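Moltik Packaging Colour Survey

Version 2, released 10/07/2019. Maintained by Solveig Fagerlund and Mirjam Bosman.

Summary
Moltik is a table of colour readings taken from household packaging collected at the Karkport recycling depot. It contains 1,401 records, one per item, in a single CSV file. Each record gives an item code, a material class, a nominal colour name and the L*, a* and b* values.

Collection
Items were rinsed, air dried and sorted by hand before measurement. Labels were removed where they came off cleanly. Items with adhesive residue over the reading area were left out. Readings were taken under the D65 illuminant – see instrument.txt for calibration dates.
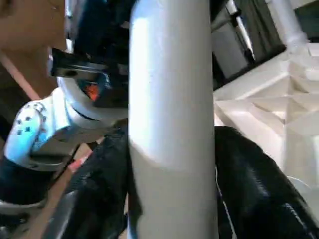

Figure 1. White cylinder, smooth matte surface.

Fields
item_code: string, unique
material: one of 13 classes, listed in materials.txt
colour_name: free text, lower case
L, a, b: float, two decimal places

Known issues
Grey and off-white were not separated consistently in the October batch. Gloss was not recorded. In 90 records the material field is blank – these should be treated as missing, not as a separate class.

Changes from version 1
Duplicate item codes removed. Spelling of "aluminium" made uniform. The Maes subset has been merged into the main file.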